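Drying rack on a wooden worktop – what are people using?

Forum: Kitchens and Utility Rooms
Replies: 14

pellmell_84
Posted 16 May 2022

We had a wooden worktop fitted in September, oiled, no draining grooves because the sink is a drop-in and I didn't want the fitter routing channels into it. I like it a lot. The trouble is the washing up. We have no dishwasher and no room for one, so everything gets dried on a rack next to the sink, and the wood beneath it has gone a darker patch with a black line along the back edge.

At the moment I have a wire rack from Skotberg with a tray. The tray is flat, so the water stays in it until somebody tips it out, and when it gets to the brim it goes over the side. Two adults and two children, so it fills twice a day.

What I would like to know:
Do I want a rack with a spout, or no tray at all and a mat?
Does plastic hold up, or does it go yellow?
Can the black line be got out?

Space between the sink and the wall is 47 cm. Anything wider than that won't go in.

teasel
Spout, every time. Put it so the spout hangs over the sink by a good inch. If it only reaches the edge the water runs back along the underside and you're where you started.

The black line is water that has got past the oil. Sand it back, oxalic acid if sanding doesn't shift it, rinse, let it dry for several days, then oil again.

Grubscrew
Oxalic acid wants gloves and a window open. Otherwise agree with teasel.

I'd say no tray though. Trays go slimy. I have a plain plastic rack which stands on a folded towel and the towel goes in the wash. Four years, oak top, no marks.

teasel
A wet towel on an oiled top is how you get marks.

Grubscrew
It isn't left there. Things are dried and put away by nine and the towel goes over the radiator. If you leave it out all night then yes, it will mark.

ninelocks
Most people with two children are not going to have everything put away by nine.

pellmell_84
We are not, no. It tends to be still there in the morning.

lowerfield
We had the wire sort from Skotberg as well. The coating split at the feet and it left rust rings on the wood, so have a look at yours underneath. I would go plastic for that reason alone. Mine is a Mallano, grey, and it hasn't changed colour as far as I can tell. The white ones do go yellow, my mother's has.

pellmell_84
Just looked. Two of the four feet have split. No rust on the wood yet but there is some on the foot. That settles the wire one.

Which Mallano is it? There seem to be several and the pictures on their site are all from the front with one plate in it.

lowerfield
The large one without a tray. It was 8 pounds when I bought it, I expect it's more now. It's all ribs, so air gets in from below. Good for plates and bowls. Less good for pans, which I do by hand with a cloth.

dunnock22
I had the same one and gave it away. Too many little ribs and corners. In a hard water area every one of them gets a white crust and you need an old toothbrush to get at it. I wasn't going to spend my Sunday doing that.

lowerfield
Ten minutes in the bath with some white vinegar does it. I do it once a month or so. No toothbrush.

dunnock22
You must have softer water than us, then. Vinegar took the top off and left the rest.

Grubscrew
Citric acid, the powder. It's stronger than kitchen vinegar and it doesn't smell. Two tablespoons to a washing-up bowl of warm water. Keep it off the worktop if the worktop is stone, though wood won't mind a splash if you wipe it up.

ninelocks
To go back to the question – I'd think about what you wash most of before choosing. Racks are sold by how many plates they hold, and if you are mostly washing cups and lunch boxes that number means nothing. We have a Niltico with very tidy plate slots and nowhere for a beaker to go. They all end up on the draining mat beside it, so I have a rack and a mat and less worktop than before.

pellmell_84
That's a fair point. I wrote down one day's washing up after reading this and it came to 14 cups and beakers, 9 plates, 6 bowls, 3 lidded tubs and the pans. I hadn't realised it was that many cups.

teasel
Then you want something with uprights spaced so a cup can sit over one upside down. Wide cups won't go between plate slots.

Also a word on the tubs. Dry the lids separately. The groove round the inside holds water for hours, and if you put the lid back on, the tub smells by the next day.

lowerfield
On cups, since I do have a lot of them. I lay ours on their sides between the slats. If you tip them so the mouth is a bit lower than the base, the water runs out, and air can get in, which it can't so well when a cup is standing flat on its rim. I've done them both ways and on their sides they are dry sooner. The plastic ones especially, because plastic holds on to drops where china doesn't.
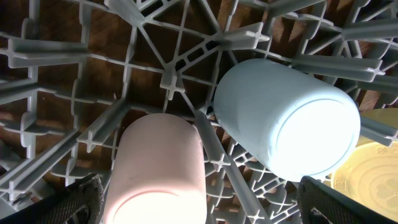 It does take up more room, so when there are a lot I do the cups first, let them drain while I'm washing the plates, then wipe them and put them away before the plates go in. The tubs go down the side where there's a gap, leaning, never flat.

As for the wood, I lift the rack every evening and wipe under it whether it looks wet or not. It takes half a minute. I also move the rack to the other side of the sink every few weeks so that it isn't always the same bit of wood getting the drips. With 47 cm you may not be able to do that.

dunnock22
On their sides they roll. And the base ends up wet because that's where the drips from everything else land.

lowerfield
They don't roll if there's a slat between them. A wet base gets wiped with the cloth when you pick it up.

dunnock22
Upside down on a mat for me. We'll have to differ.

Grubscrew
I'm with lowerfield on cups. Upside down on anything flat you get a ring of steam inside, and a ring of water on whatever it's standing on.

pellmell_84
Tried both last night with the children's beakers, same washing up, same rack. After an hour the ones on their sides had a drop or two left inside and the upside-down ones were misted all over. Only one evening, but I'll carry on with it.

No other side of the sink to move to, unfortunately, it's the hob.

hobnail
Reading this with interest as we've got the same problem on beech. Has anyone looked at the wall-mounted ones? Matlala do a rail with a rack that hooks on and hangs over the sink. It would keep everything off the wood altogether.

ninelocks
We looked at it. The rail was 84 pounds and the rack is extra, which brought it to 151 pounds before anyone had drilled a hole. It also needs a solid wall behind, and ours is plasterboard. It did look good in the shop.

hobnail
That's more than I had in mind. Ours is brick but I'm not spending that to dry some bowls.

teasel
A rack that sits across the sink is the cheaper way to do the same thing. You lose half the sink while it's there. With a big sink you would hardly notice, with a small one it would drive you mad.

pellmell_84
Small one. I think I'll get the plain plastic rack and stand it on a separate tray with a slope and a spout, if I can find one under 47 cm. That way I can wash the tray without emptying the rack first, and I can still tip the cups over.

Will do the sanding at half-term when we can be out of the kitchen for a few days. Is one coat of oil enough afterwards, or do I need to do the whole worktop?

teasel
Whole worktop or the patch will show. Three thin coats, a day between them, and wipe off whatever hasn't soaked in after twenty minutes or it goes sticky. Don't stand anything wet on it for a week.

Grubscrew
And don't leave the oily rags in a heap. Lay them out flat outside to dry, or soak them in water before they go in the bin. They can catch fire on their own.

pellmell_84
Didn't know that. Thanks, will do. I'll put up a note in this thread when I've found a tray that fits.

hobnail
Please do, ours is a similar gap and I've not found one yet.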